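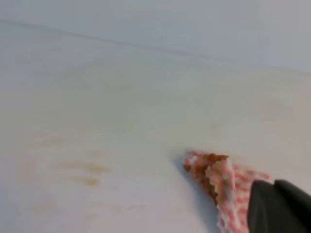
Stain removal from light-colored work surfaces was chosen as the subject of this project after the shared kitchen at Fovelholm was fitted with white table tops. Spills that go unnoticed on a dark surface are easy to see on a white one, and they do not all behave the same way. A single table can carry a yellowish-brown streak, darker at one end than the other, a shorter and rounder blotch close by, and beige smears so faint that they are hard to tell from the surface around them. Marks of this kind are usually treated as one job with one cloth. The question for this report was whether the dark parts and the faint parts need different handling, and how much cleaner is needed for each.

1. Background

A coffee or juice spill leaves two things behind when the water goes. One is dissolved material, mainly sugars and acids, which dries as a film. The other is fine solid material, which collects where the liquid was deepest or where it dried last. The film is sticky but mostly pale. The solids carry most of the color. If a spill is wiped once and left, the cloth tends to remove the liquid from the middle and spread a thin layer outward, and that layer then dries as a wide, weak smear.

The course notes from Wernura treat the removal of such residues as three steps: rewetting, loosening, and lifting. Rewetting takes time. Loosening takes either time or rubbing. Lifting depends on the cloth, and in particular on whether the cloth is already loaded with residue from an earlier pass.

2. Materials

The tests used instant coffee (Birnetti, medium roast) made up with tap water and one teaspoon of sugar per cup, and apple juice from a carton. The cleaners were plain tap water, a dish soap solution, and a baking soda paste. The dish soap solution was made with 2 ml of soap in 1,000 ml of warm water. The paste was mixed by eye to the thickness of toothpaste, a weak point in the method that is taken up again in section 6.

Cloths were cotton, washed without fabric softener and cut to the same size. A fresh cloth was used for each test patch. The surface was an offcut of white table top borrowed from the workshop store, with a smooth matte finish. It was washed and dried before each round.

3. Method

Each test patch received a measured spill from a syringe. Half of the patches were left undisturbed. The other half were wiped once with a dry cloth right after the spill, to copy what people do in a hurry, and then left. All patches dried overnight at room temperature with the window shut.

Cleaning was done the next morning. The cleaner was placed on the patch, left for the soak time, and wiped off in straight strokes in one direction. Strokes were counted until no color could be seen from standing height. The patch was then checked again at a low angle with a desk lamp, which shows film that is invisible from above. A weight of 200 g was strapped to the wiping block so that pressure stayed the same between patches and between operators. Matěj Kuruc did the wiping in the first round and I did it in the second.

Soak times were none, one minute, and five minutes. We had planned a fifteen-minute soak as well, but the small patches dried out at the edges before the time was up, and the results would have mixed two effects.

4. Results

Undisturbed coffee spills dried with a dark edge and a lighter center. With no soak, plain water moved the color but did not lift it well, and the strokes left a tan streak on the side the block was traveling toward. After a one-minute soak the same patches cleared in clearly fewer strokes. After five minutes most cleared in a single stroke, and the dish soap solution gave little further benefit.

Pre-wiped coffee spills behaved differently. They were faint to begin with and looked clean almost at once, but the low-angle check still showed film after plain water on every patch. The film was also sticky to the touch. Dish soap solution removed it, and so did a second pass with water and a fresh cloth.

Apple juice left very little color in either case. Its film was harder to see and took longer to rewet. Two patches that had been passed as clean were found to be sticky the next day.

The baking soda paste removed color fastest of all when no soak was allowed. It also left a white residue that needed its own rinse, so the total number of strokes was no lower than for soap. On one corner of the offcut, where the paste had been rubbed hard during a trial, the matte finish became slightly shiny. Paste was dropped from the second round for that reason.

5. Discussion

Soak time mattered more than the choice of cleaner for dark stains. For faint smears the cleaner, or a change of cloth, mattered more. This fits the two-part picture in section 1: the dark areas are thick and need time for water to get in, while the faint areas are thin, rewet quickly, and are mostly a problem of spreading.

The Šindelář cleaning sheet posted in the kitchen gives one instruction for all spills, which is to spray and wipe. Our results suggest adding a one-minute wait for any mark with visible brown color — and a clean cloth for the last pass.

6. Sources of error

The end point was judged by eye. Two people may not agree on when a pale beige mark has gone, and on a white surface the answer depends on the light. The desk lamp check helped but was not used on the first few patches. The paste was not weighed. The offcut had been cleaned many times by the end of the second round, and any wear of the finish would affect the later patches more than the earlier ones.

Stains older than one night were not tested. A set of patches left from December would have been useful here, but the offcut was not available until the spring.

7. Further work

A repeat should use a fixed paste recipe, a color reading in place of the eye, and at least one stain left for a week. Tea should be added.

Submitted Aug 7, 2022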